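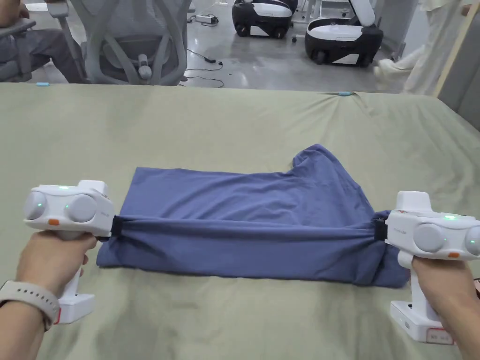 How do you fold a T-shirt so it still looks decent when you take it out of the drawer? Fold the sides in first so you have a long strip of even width, then fold that strip up from the hem in thirds, and keep the sleeves flat inside the strip the whole time.

I have been folding shirts this way since October, when we moved into the apartment on Clunby Street and I lost the closet with the long rail. What I got in exchange was a dresser with four drawers, one of which sticks. Everything that used to hang now has to be folded, and I was bad at folding. My shirts came out with a hard crease across the chest and one sleeve poking out the side.

The sleeve was the main problem. I used to fold the shirt in half down the middle, line up the shoulders, and then try to tuck both sleeves back at once. They slid. By the time the shirt was in the drawer, one sleeve had worked its way up and caught on the frame above, and the drawer would not close.

Sidra Chaudhry, my neighbor across the hall, folded shirts at a department store for two summers and she fixed this for me in five minutes. Lay the shirt face down. Bring one side in to the middle of the collar, and lay the sleeve straight back along the fold so it points at the hem. Press it with your palm. Then do the other side. If the sleeve is too long and sticks out past the edge, fold it a second time. Short sleeves on a men's medium usually need only the one fold.

Next is the step I used to skip. Before folding up from the bottom, take hold of the strip and give it a gentle pull lengthwise, then set it down again. Cotton knit has some stretch to it and the layers don't settle on their own. Don't pull sideways, and don't pull hard. If you bunch the fabric where you're holding it, you get wrinkles running out from your fingers and you have to smooth the whole thing again. Hold it flat, with your fingers spread.

After that it's just hem up a third, then up again, and you have a rectangle. Mine come out a little wider at the collar end. I have decided not to care.

The surface makes more difference than I expected. I started out on the bed, which is too soft, and the shirt sinks wherever you press. The bare kitchen table was too slick. What works for me is the kitchen table with an old flat sheet over it. The sheet grips the shirt a little and I don't have to wipe the table down first. A fitted sheet is no good for this, with the elastic pulling up at the corners.

Some notes on particular shirts:

The blue ones are easy. They are a middle-weight cotton and have been washed enough times to lie down.

My two Kultville shirts are stiff and heavy and spring open after the last fold. I put them at the bottom of the stack.

Anything thin, like an undershirt, I fold in half at the end instead of in thirds. Thirds makes a small lump that gets lost between the bigger ones.

Long sleeves take more patience. Lay the sleeve in, then turn it down at the shoulder so it runs toward the hem. Zubaida Talpur wrote to me after my last laundry post to say she crosses both sleeves over the back in an X. I tried it and the middle came out too thick for my drawer, but hers are deeper.

On stacking: I stood my shirts on edge for a while, like files. It looked good when the drawer was full. On laundry day, with only a few left, they all fell over. I went back to flat stacks, two across, and I put clean ones underneath so I don't wear the same shirts every week.

I also bought a plastic folding board for 20 dollars, tried it on one load, and gave it to Flynn Ruawai for his kids. It makes a very even fold. It also has to be stored somewhere, and it was wider than the drawer.

The drawer that sticks is still sticking. I rubbed a candle stub along the runners last weekend and it helped for a couple of days. I keep sweaters in it now, and the T-shirts have moved up to the second drawer, next to the socks.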